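Print | E-mail
Last updated: 8/3/21

Kuster White Craft Blocks – worth it?

Short version: yes if you want plain white blocks for displays and small craft jobs, no if you need them all exactly the same size. Longer version below, written fast, sorry.

I bought the boxed set after the Fidov ones I'd been using went yellow on me. Three years on a windowsill, so partly my fault. The Kuster set costs a bit more and comes in a plain carton with a paper sleeve. No instructions. The sleeve doesn't say what they're made of either, and I'd like it to. Joneo (where I ordered) had 206 customer reviews up and not one mentions it. E-mailed them in March, got an auto reply.

Finish is the best part. Matte, smooth, no shine to speak of, faces flat enough to stack. The edges are softened a little all the way round. I like that. Sharp-edged blocks chip at the corners first and then you're turning the bad corner to the back every time you set up a shelf. These have been dropped on a kitchen floor more than once, one small dent.
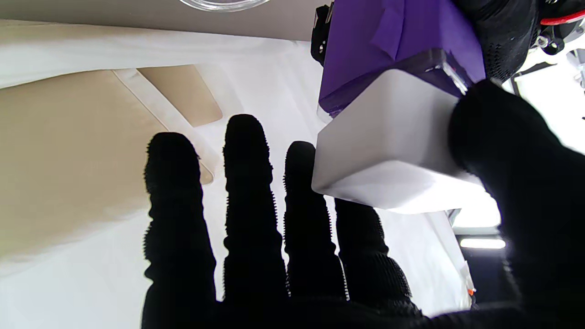 Efraín Restrepo
Contributing reviewer, Craft & Display

White cloth under them works fine, by the way. I thought white on white would vanish but the block still reads as a block, and in strong light the bottom face glows. Put purple next to it and the white looks cleaner still. Any wrap with creases in it is going to look creasier beside something this smooth, so take your time folding.

Wrapping and taping. Tried paper and glue stick, washi, plain packing tape, a cheap colored tape from Clalero. Paper and glue stick – good, dries flat. Washi comes off clean, even after a week. Packing tape left a grey line of gunk on one face that I had to rub off with my thumb and then a damp cloth. The Clalero tape sticks hard and the rounded edges make it lift a bit right at the corner, you have to press it down twice. Do a long side first.

Paint: takes acrylic okay, two coats. Marker is permanent, meaning any marker, including the one that says washable. Ask my niece.

Gripes. Sizes vary. Put two side by side and there can be a sliver of difference, which you wont notice under a candle but will notice in a stack. I wrote to ask about that too and same auto reply. The carton is flimsy, mine split down one side in the first month so they live in a bread tin now. And they pick up dark fuzz. Anything black and fluffy, keep it away. A quick wipe gets it off but it's every time.

Would also like a bigger size in the range. The current largest is fine for a jar lid or a small plant, no good for a proper vase.

Against the Fidov blocks: Fidov are more even, sharper, cheaper, and they yellow. Kuster are nicer in the hand and so far still white. Ask me agian in three years.

Buying again? Probably, one more box, for the holiday table. I'd wait for a sale.

This site uses cookies to remember your settings. By continuing to browse you agree to our cookie policy. OK

Print this page | E-mail this page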